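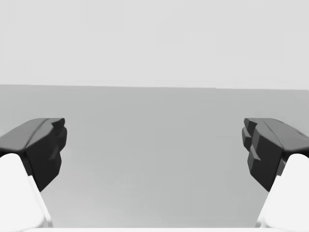 **Figure 1.** Rendered view with two gripper fingers facing each other over a plain gray surface.

## 4. What the Saturday Audiences Told Us

We come now to the part of the study that gave us the most pleasure, and also the most trouble when we sat down to write it up: the conversations held in the foyer of the Suvside after each screening in the slow film season. Readers will remember from Section 3 that the season ran to 9 programs, all of them built around films with very long takes, little or no music, and (in most cases) very little in the way of plot. We had expected people to talk about boredom, and they did, often quite cheerfully! What we had not expected was how much they would want to talk about the room itself, the seats, the coughing, the person two rows down who unwrapped a candy during the quietest passage of the whole evening.

In all we collected 347 comment cards, and we held longer interviews with 31 people who had ticked the box saying they would be glad to be contacted. The cards were short and asked only two things: whether there was a moment when the viewer's mind wandered, and what brought it back. We kept the wording as plain as we could, having learned from our pilot at the Gresuscombe film club that words like "duration" and "contemplative" tended to frighten people into giving the answer they thought we wanted.

### 4.1 Wandering and coming back

Most viewers told us that their minds wandered, and a good number were a little ashamed of it. One woman apologized to us twice. Yet when we asked what she had been thinking about, she described (at length, and rather beautifully) a kitchen she had lived in as a child, and then said that a shot of a man washing a bowl had put her there. We heard many accounts of this kind. A long take leaves room in it, and people bring their own furniture. Mondal, who led the interviews, came to call these episodes "side trips," and we have used his term in the tables that follow, partly for convenience and partly out of fondness.

Side trips were mentioned more often on the cards for films without a score. We would be careful about leaning on this too heavily. The films without music were also, on the whole, the longer ones, and they were shown later in the season, by which time our audience had shrunk to the people who liked this sort of thing. Still, the interviews point the same way. Several people said that music "told them where they were" in a film, and that without it they had to keep checking for themselves, which some found tiring and others found thrilling.
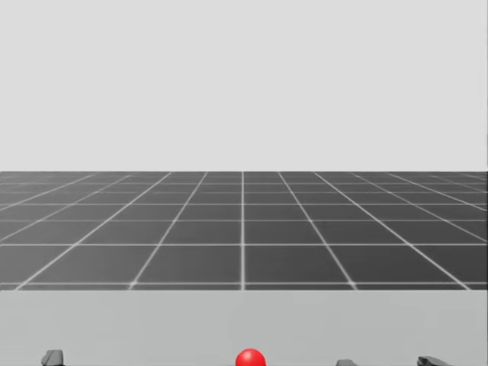
**Figure 2.** Rendered view with a gridded floor under a pale grey backdrop.

### 4.2 Being bored together

The second theme is one that Jayasinghe's earlier work on festival crowds had prepared us for, although we found it in a gentler form. Viewers were very much aware of one another. A restless audience made a slow film feel slower, and a still one seemed to lend its patience to whoever was short of it. One retired bus driver told us he would have left the February screening after the first half hour if the young couple beside him had not been so plainly absorbed. He stayed for their sake at first, he said, and then for his own, and he went home and told his brother to buy a ticket for the next one.

We also asked those who walked out, where we could catch them without being a nuisance. They were generous with us. Only a few disliked what they had seen; more of them had a train to think of, or had simply had enough for one evening and felt they could stop there, much as one puts down a book. We take this seriously, and we think that the usual habit of counting walkouts as a verdict on a film is a mistake.

### 4.3 A note on the coding

Comments were sorted by 2 readers working separately, using the Bumero scheme with the changes described in Appendix B. Where they disagreed they met and talked it through, usually over lunch, and the category "atmosphere" caused nearly all the arguments. We eventually split it into remarks about the film and remarks about the auditorium. A small group of cards would not go into either, among them our favorite of the season, which said only, "It was raining in both." We have left these unsorted and print them in full in Appendix C.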